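Slow hands, February edition

Well, I finally got my turn on the remote rig at Praltham, and oh my, my shoulders know it! We're teaching Dullik (that's our two-armed fellow) to put little blue parts where they belong on a white board, and the way you teach him is to do it yourself, through his hands, over and over. I managed 22 runs before lunch and threw out 7 of them, mostly because I rushed.
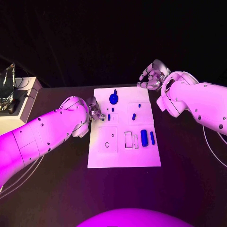
My trouble is the small pegs. You can't feel them, so you go by eye and creep in, and then you hold your breath (no idea why, he doesn't breathe). Tomorrow I'm trying for 3 clean ones in a row.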